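Teaching by Hand, at a Price

Eyvindur Fogh has heard the pitch for Lallov three times since January, and he still wants to see the invoice. The kit, sold by Fasier, is a pair of hand-held grippers with software to match. You do the chore yourself, the recordings go off to be processed, and a robot is supposed to learn it.

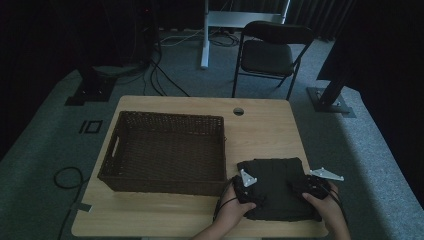 Fogh runs the back office at Pluvetti, a linen service that would love to stop folding. The sales sheet promises a working routine from 104 recorded folds. His own people think 271 is closer, and that's for one kind of cloth on one table.

Squares are the easy part. Clothes have seams, flaps and thick spots, and they bunch up however they like.
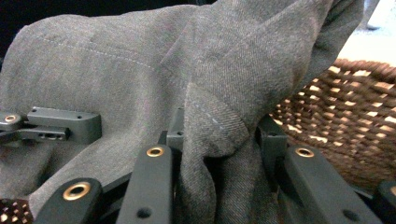

3 min read

Bech, the rival package, charges by the month and makes much the same claims. Neither company would tell me how often a trained robot drops a shirt — a number any laundry manager would ask for first. Fasier says results "vary by fabric." So does my ironing. Fogh has put off his decision until he gets a trial with his own towels.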